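Right, I've been promising a canal thread for ages and the kettle's on, so here we go. The old cut from Plukumow to Zistport, which most of you have driven over without noticing.

It's 18 miles end to end if you follow the original line, and you can't, quite, because a supermarket car park and a row of gardens have got in the way. But you can walk most of it in a long day, or do what I did and chop it into bits with a bus in between.

Opened in 1840. Terrible timing, the railway was already sniffing about the valley. It carried lime, coal and (my favourite) crockery, because the roads shook plates to bits and the water didn't. There are still bits of blue and white china in the mud at the Plukumow end. I've got a jam jar full of them on the bathroom windowsill.

Start at the basin behind the bus station. I know, it doesn't look promising. Go past the bins, down the steps, and suddenly there's a proper stone wharf with iron rings in it and grooves worn in the edge where the ropes ran. The grooves are deep enough to put your finger in. I always do.

First couple of miles are the easy ones, flat and gravelled, lots of dogs and pushchairs. Moorhens everywhere. If you're only after a stroll, turn round at the white bridge and have your lunch on the bench there, it gets the sun till late.

After the white bridge the water stops. It doesn't dry up gradually or anything, there's a bank of earth across and then you're walking next to a long dip full of nettles and meadowsweet. I love this part - it smells incredible after rain - but wear long trousers. I did it in shorts once and sulked the whole way home.

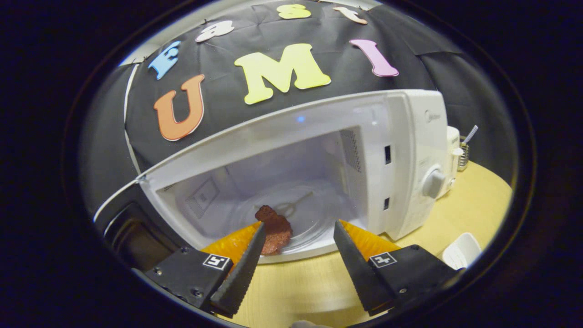
Somebody has already replied to say I'm being far too kind about the nettle stretch, that it was completely impassable last summer and they had to climb out through a hedge and go round by the road. Fair! It does depend when you go. There's been a mower along it lately and the path is wide enough for two at the moment, but by August I wouldn't like to promise.

If it is bad, there's a stile on the left just after the brick hut. Take that, cross the sheep field with the hedge on your right, and you come back down to the path by the locks. You don't miss much except the hut, and the hut's locked anyway.

Now, the locks. There are 8 of them, in a flight down the hill, all empty, all with ferns growing out of the walls. The gates are long gone. You can stand at the bottom and look up and it's like a giant's staircase somebody forgot to finish. Please don't climb down inside, the sides are slimy and the ladders stop halfway.

The lock cottage is lived in, so be nice and shut the gate. They leave rhubarb out on the wall this time of year with an honesty box. I bought far too much and had to carry it all the way to Zistport under my arm like a baguette.

Lunch stop: Ankrah, the café in the old stables at the foot of the flight. Cheese scones the size of your head, proper mugs, and they don't mind muddy boots if you sit in the yard. Get there before they run out of scones, I've learnt that one the hard way. The soup's a bit thin.

Below the café you get water again, and from there it's reeds and dragonflies and the odd fisherman who won't say hello. There's a sunken boat near the last bridge, you can just make out part of the name on the stern when the level's low. It was called Trarneveo. I've asked everyone I can think of what that means and had a different answer every time.

I did find her in an old toll book at the library. Crockery down, timber back up, week after week, and then one June she's in the margin as "laid up" and that's it, no more entries. I sat there feeling quite upset about a boat.

Last bit into Zistport is a slog, I won't lie. Backs of warehouses, a lot of fence, and the path swaps sides for no good reason. It takes me around 2 hours from the café at a dawdle. But then you come out at the sea lock, with all that sky, and there's a chip shop.

Buses back go from the harbour, other side of the road from the chip shop. Don't wait at the stop with the nice shelter. It's for the school bus and you will watch yours go past.

I'm doing the top half again on 19th June if anyone fancies it - meet at the basin, bring a sandwich and long trousers. I'll bring the jam jar so you can see what you're looking for in the mud.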